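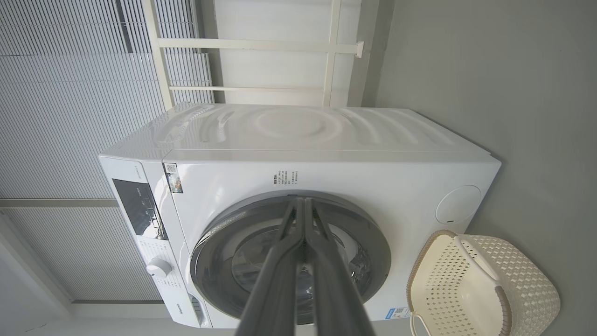 MEDIA RELEASE - April 15, 2022

Ziltovent opens equipment planning program for laundry automation. Bookings for the second half now being taken.

Ziltovent today opened a planning and budgeting program for aged care homes, motels and small hospitals looking at robot arms for the laundry room. Called Skikard. Covers the boring part - what to buy, in what order, and what to leave alone until next year.

First intake is 14 sites. Applications close when the places are gone, no waiting list this time round.

Most enquiries we get start with the arm. Wrong end to start. The washer decides a lot of it: which way the door swings, how far it opens, whether the controls are a knob or buttons, how much floor is left in front once the basket is down. A site that already owns ordinary front loaders may not need to replace them, and Skikard looks at that before anyone signs for anything.

Each site gets a visit, a measured floor plan and a written budget in two parts. Part one is purchase: arm, gripper, mounting, guarding, spare fingers. Part two is everything that usualy gets missed - power, training hours, service calls, the gripper wear parts, somebody's time on the days it stops. Leasing figures are shown next to outright purchase so a board can see both on the one page.

"People budget for the arm and forget the door," said Chenxi Feng, program lead at Ziltovent. "Opening it, getting it clear, reaching in past the rubber seal without snagging. That's where the hours go, so that's where the money should go as well."

The planning fee is $400 per site, credited against any equipment order placed before the end of November. Travel outside the metro area is extra and will be quoted first.

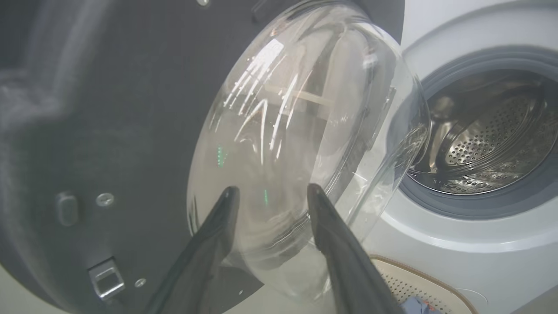
Stela Hodoroagă wanted the wear parts priced for the full life of the arm, not just the first year, and said she would not take a budget to her own board without it. Fair point. The budget template has been changed and now runs out to the end of the service agreement.

Skikard does not tie a site to one supplier. Sandu will quote on mounting and guarding, Tetalness on service cover, and sites are free to bring thier own quotes for either.

What to have ready before applying:

Make and model of each washer, plus the year if known
Door clearance, hinge side noted
Loads per day, normal and peak
Who signs off on capital spending, and when the budget year closes

Sites missing some of this can still apply - it just slows the visit down.

Applications through the Ziltovent website, Skikard page. Media and site enquiries to Chenxi Feng at the Ziltovent office, business hours.

ENDS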